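Forums > Home Builds > Arms and Manipulators
Thread: Sim for a letter sorting arm, gripper hits the next piece over

jrautiainen
Topic starter

I'm building a small sorting cell at the Hawthorne shop. The job is simple. Loose letters and shapes get dumped on a square board and the arm puts each one in its own slot. The real arm is on the bench but I'm still waiting on the base plate, which won't come until November, so all the work is in simulation for now.

The planner picks a target, goes to a point above it, drops straight down and closes. On a board with a lot of room it's fine. When two pieces are close the open fingers come down on the neighbor. I ran 67 layouts over the weekend and 13 of them ended with a finger through a piece that wasn't the target.

View from slightly above, near the bottom of an approach: 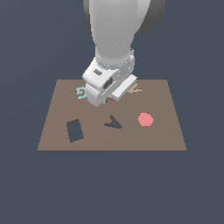 My fingers open to full width every time, whatever the piece. I did that on purpose so I wouldn't have to trust the size estimate, which comes from a camera on the wrist and is off by a few millimeters depending on the angle. Has anybody here done it with a variable opening? Or is it better to keep the wide opening and just turn the wrist to whatever angle is clear?

Jarmo Rautiainen

etia_bench

Turn the wrist. We had the same problem at Edness with foam blocks. Try the grasp angle in steps of 5 degrees, throw out any where the finger footprint overlaps something, take the one with the most clearance. It's maybe a page of code.

Variable opening sounds good, but then you depend on the size estimate, and you already said you don't trust it.

kudidside

I don't agree. Turning the wrist works for blocks because a block can be grabbed from two directions and it doesn't matter much which. A letter A can't. If the clear angle puts one finger on the point and the other across the open end of the legs, it will squirt out sideways when you close. I'd fix the size estimate first and then open only as far as needed.

Also, what are you using for collision shapes? If the pieces are convex hulls then the spiral is a solid lump as far as the planner knows, and some of your 13 may not be real.

jrautiainen

Convex hulls, yes. I hadn't thought about that. The spiral is the worst one for it and so is the zigzag.

I moved the target over on the same layout and ran it again with the hulls swapped for split meshes. Slower, but not by enough to care. 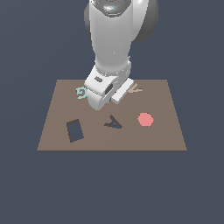
The lift height is 12 cm and I haven't changed that. What I did change is the descent speed over the last bit, because at the old speed the solver was skipping contacts and I'd get a finger halfway into a piece before it noticed. With split meshes the count went down to 5 out of 67. So kudidside was right about some of those being false hits.

etia_bench

OK, but you still have five. Those are real and smaller steps won't fix them.

I take the point about the A. So score the angles. Clearance is one number, how parallel the two contact faces are is another. Multiply them. You don't have to choose one idea or the other.

pell_mills

Different question. Why a gripper at all for flat pieces? A suction cup would do this and you'd never hit a neighbor. I sort laser-cut parts with a cup and an aquarium pump running backward.

jrautiainen

I thought about suction. The letters have holes in the middle and the legs are narrow, so the cup would have to be tiny and placed very well. The ring has the same problem. It would work for the hexagon. I'd also like to use this gripper for other things later, so I'm sticking with it.

kudidside

Can you post what the wrist camera gets? You said the estimate moves with the angle and I'd like to know if it's the thickness doing that.

jrautiainen

Yes, same board, fingers open:

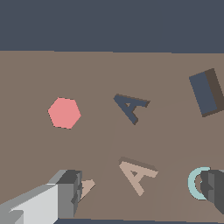 The size code takes the outline of each color blob and measures across it. So on any piece where the side face shows, part of that face gets counted with the top, and the piece comes out bigger on that side. I think that's most of my error. The hexagon always measures right.

kudidside

That's it then. Mask by the top face only, or use the depth channel and cut everything below the top plane. You're in sim, so depth is free.

etia_bench

Free in sim. Does the real wrist camera have depth?

jrautiainen

No, plain color. So I'd be building on something I won't have on the bench. I'll try the top face mask and do the angle scoring too. Shop is open late Tuesday, so I'll run the full set again then and post the numbers.

pell_mills

Still say suction.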